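About Koo

Koo is a small community music school above the old post office, and we've been teaching people of every age (and every level of nerves!) for longer than we care to admit. Rocío Chávez started it with one upright piano and a borrowed kettle, and both are still in the front room.

These days Ye-seo Ma looks after strings, Gebremedhin Tekleab runs the Tuesday-night-style jam that never quite finishes on time, and we have 200 students on the books, from tiny beginners to grandparents who always fancied the cello.

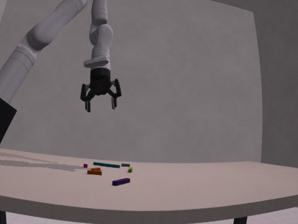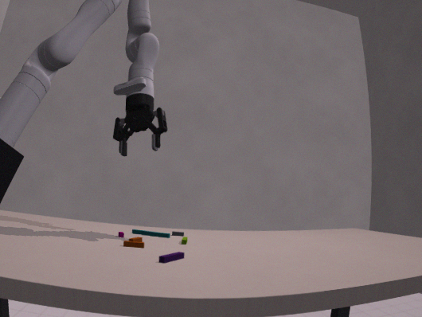
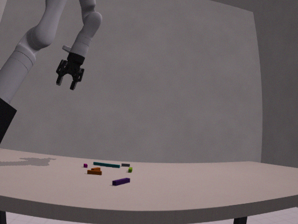
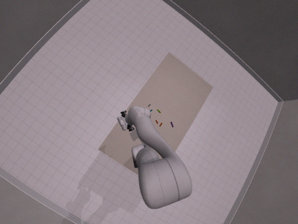
Our end-of-year concert is in December, and family, neighbours and friends are all welcome to come along and bring a plate. If you'd like to try a lesson first, just pop upstairs and say hello, and we'll find you an instrument and a chair.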